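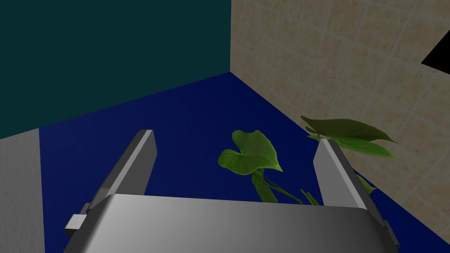

Simulated gripper with its fingers open before a leafy plant, from the Draren demonstration.

The Trornberg Open Day is a yearly public showing of robotics work, held each December at the Schmieder building in Trornberg. It's best known for the Draren demonstration, in which visitors steer a simulated two-fingered gripper through a set of computer-rendered rooms, taking whatever time they like over it (and many like to take a good deal!). The rooms are brightly coloured, one of them having a royal-blue floor and a wall of sandy tiles, and they run on a program called Leltetti.

Doors open at 11 in the morning. The first open day drew 50 visitors, most of them neighbours and their children, and the next drew 78, so a second screen was brought in for the Draren queue. Each turn lasts 3 minutes, though the hosts are a generous lot and seldom hurry anyone along. Plants are a favourite subject, the leaves being awkward things to approach from behind a pair of broad, flat fingers.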